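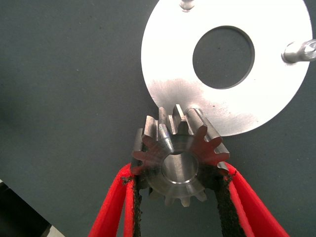
If you've walked through the gear room on your way to the break table lately you'll know that bench four has changed, and if you work up in the office or over at the Laur building and haven't been down to see us in a while, well, consider this your invitation, and bring your own mug.

The arm went live at the start of September. It picks up the spur gears for the Flernow drive and moves them between the bench and the plate with the pins, and it does this all through first shift and on into the evening, while the rest of us get on with the things it can't do (a longer list than I would have guessed in the spring, when a few of us were losing sleep over it, me included). I promised Azucena I'd write it all up for the newsletter, the good parts and the cranky parts, and she promised in return that she wouldn't edit out the cranky parts, so let's see.

Some of you will remember how that bench used to run. You stood there with a tray of gears on your left, you picked one up, turned it so the face was where you wanted it, set it down, picked up the next one, and went on like that until lunch. It was never hard work in the way that the foundry is hard work, but it got into your thumbs. Makis Gavalas did it for 18 years, more than anyone else in the building, and he'll show you how he tapes his wrist if you give him half a chance. When the notice went up that bench four was being automated, quite a few people went over and patted him on the shoulder as if somebody had died, and he told me later that he'd gone home that evening and not said a word about it to his wife until the dishes were done.

I don't want to skip past that, and I hope the front office won't mind my putting it in print. The notice was four lines long and it didn't say what would happen to the people on the bench. It took eight days and a rather loud meeting before we heard that all 14 of us in the gear room were keeping our jobs and our rates, and those were eight long days. Natnael Derese, who manages the floor, stood up at that meeting and said the notice should have come from him in person, and that the next one would. I thought that was decent of him. We'll hold him to it, too.

So what does everybody do now? Makis looks after the arm, with Babita Dixit taking the evening half. Londine, the company that put it in, sent a trainer for a week, a very patient young man who ate his lunch with us and learned to like Azucena's green salsa, and by the end of it the two of them could teach it a new pick, slow it down, stop it, and change the grip pads. The pads turn out to matter a great deal! The fingers are that bright red you can see from the doorway, but it's the dark strip down the inside of each one that does the holding, and those strips wear. A gear has teeth all the way around, after all, and the edges of the teeth nibble at the pad every time it closes. Makis checks them by eye at the start of the shift and again after lunch, and wipes down the bench while he's there so the crumbs don't end up under a part. He has opinions now about pad material and has sent Londine two letters on the subject.

Darius Juška moved over to inspection, which he'd been asking about for as long as I've known him. He has the good lamp and the stool with the back, and he spends his day looking at tooth flanks and the inside of bores instead of just passing parts along. He tells me he catches more in a morning than he used to catch in a week, partly because his eyes aren't tired from doing something else first. He also says it's lonelier. At the old bench you had somebody at your elbow to argue about baseball with, and at inspection you have a lamp. We've talked to Natnael about turning the inspection table around so it faces the room, and he's agreed to it once the electrician can move the outlet.

Now for the cranky parts, as promised. The arm is noisier than we were told, a sort of low whine on the return stroke that you stop hearing after a day or two and then hear again the minute somebody mentions it (sorry). It doesn't care for shiny parts in strong light, or anyway we had a bad few mornings until Babita moved a lamp. If a gear is lying at an odd angle it will sometimes stop and wait for a person, and the little chime it plays while it waits has been voted the most irritating sound at Pruswood, beating the freight elevator by a comfortable margin. And the schedule has gotten tighter upstream. The folks on deburring have to keep pace with something that doesn't go for coffee, and they've felt it. That one isn't solved. There's a meeting about it later this month and I'd urge everyone in deburring to come and say in plain words what they've been saying to me by the vending machine.

For those who like a number, the arm handled 3091 gears in its first full month, and Babita has put the figure up on the whiteboard with a small drawing of a gear wearing a hat. I'm told the goal was lower. I'm also told that nobody's target is going up on the strength of it, and I wrote that down with the time and place.

Makis, by the way, hasn't taped his wrist in three weeks. He still comes in early, out of habit I suppose, and stands at the bench with his coffee before he switches anything on. I asked if he missed the old way and he thought about it for a good while and said he missed the talking and didn't miss the trays.

If you'd like a turn learning the arm, the sign-up sheet is on the clipboard by the time clock. There are two training places left before the holidays, it's paid time, and you don't need any computer background (I certainly haven't any, and I got it to put a gear down exactly where I wanted on my fourth try). See Babita if you're on evenings, or Makis if you're on days, and please don't touch the red fingers while he's at lunch.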